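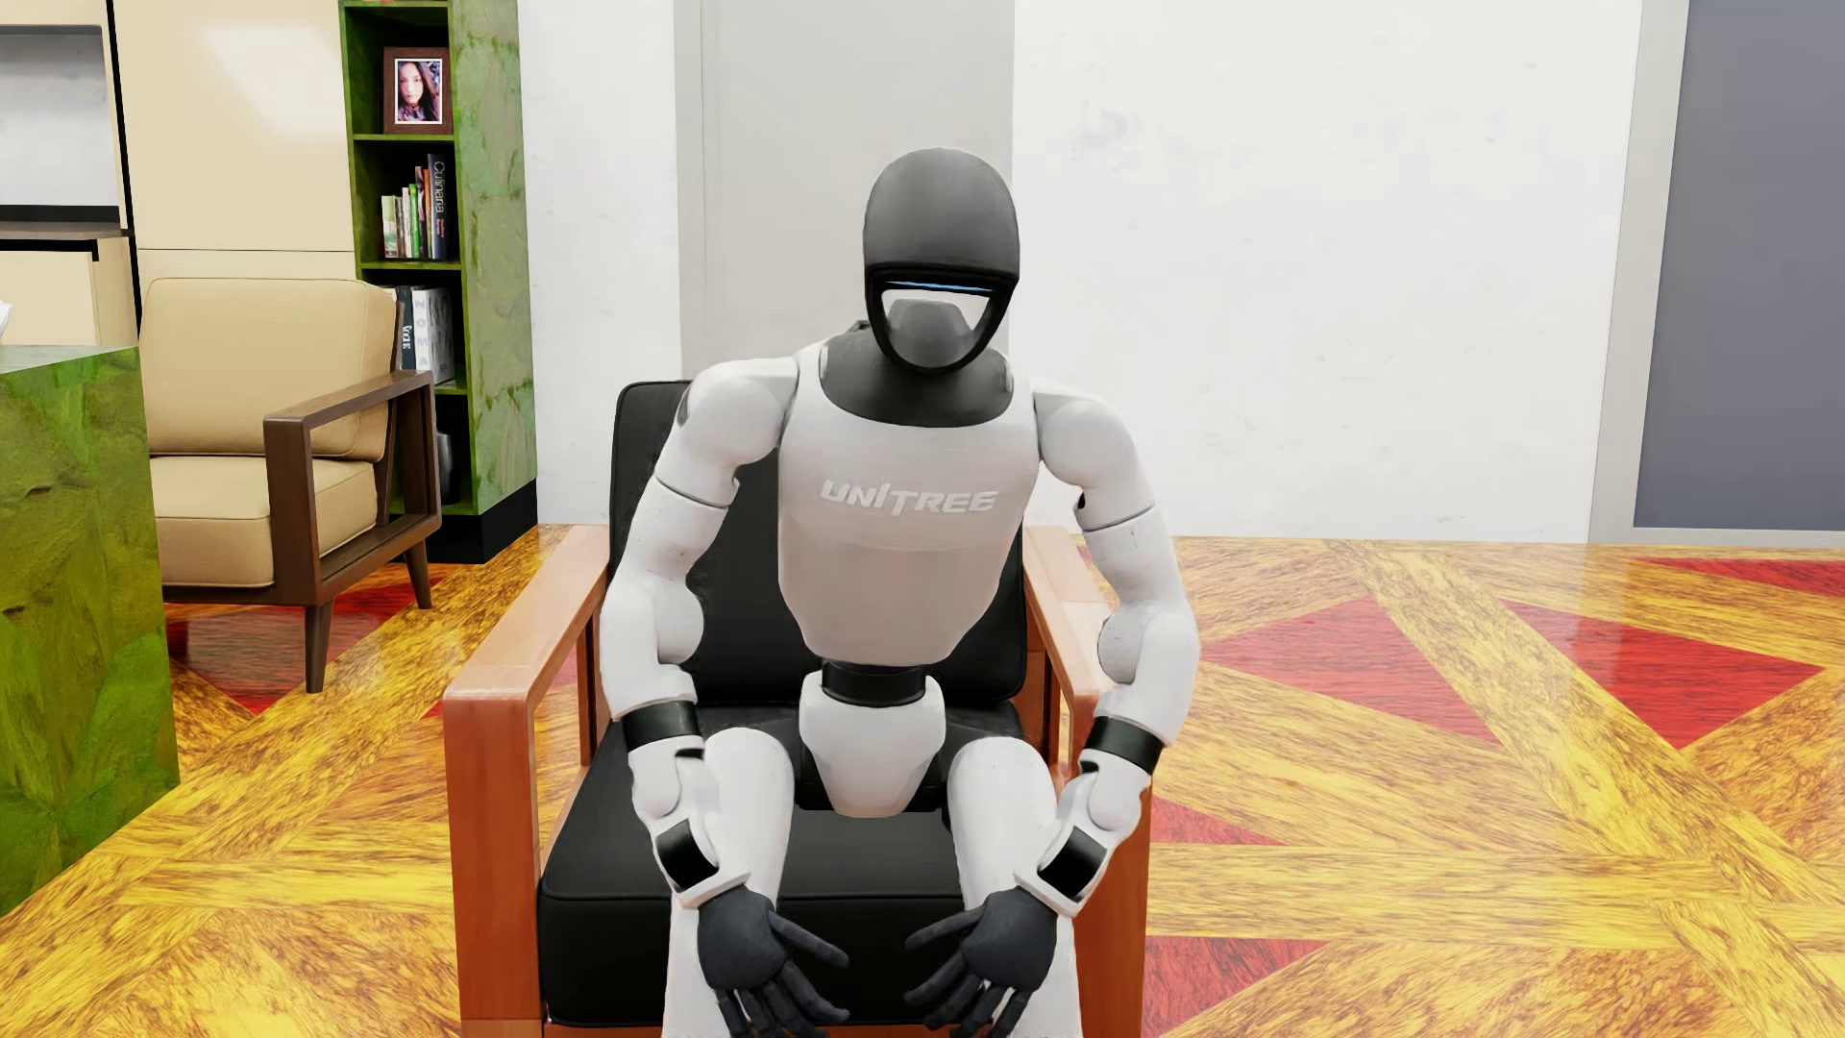 Sitting down is a planning problem

I've spent most of this fall on one behavior: getting a simulated humanoid to sit in an armchair and get back up again. When I tell people this they're very polite about it. Walking sounds impressive, backflips sound impressive, and sitting sounds like what the robot does on its break. But I've come to think chairs are where our software stack gets found out, and I wish more of us worked on them!

Our planner (it's called Flivine, don't ask) was built on a simple idea: touching the world with anything other than a foot or a hand is a collision, and collisions are bad. Then you put a chair in front of it. Now the thighs have to touch, and maybe the back, and the armrests are an obstacle for the elbows right up until they're the best handhold in the room. The first time I ran it, Flivine searched for 10 minutes and gave me a very careful squat.

The usual fix is to write a special sit mode, with its own rules, and flip a switch when the robot gets close. I did that. I had 44 tuned parameters by the end, and it worked beautifully on one chair. Move to a lower seat and the whole thing went over backward. So my opinion, for what it's worth, is that special modes are a debt, and we should let the planner reason about contact everywhere, even if it's slower. Mine is a lot slower – I won't pretend otherwise.

My other complaint is about test rooms. For years I tested on a gray plane with a box on it, and the perception code looked great. Our Clavness rooms have loud patterned floors, shiny surfaces, bookcases, a second chair nearby to confuse things. I ran more than 600 trials in them, and the seat-height estimate was off far more often than I'd have guessed. Good! I'd like to find that out before there's hardware involved.

Standing up again is still a mess, by the way. The planner loves to push off one armrest and forget the other. I'm working on that next.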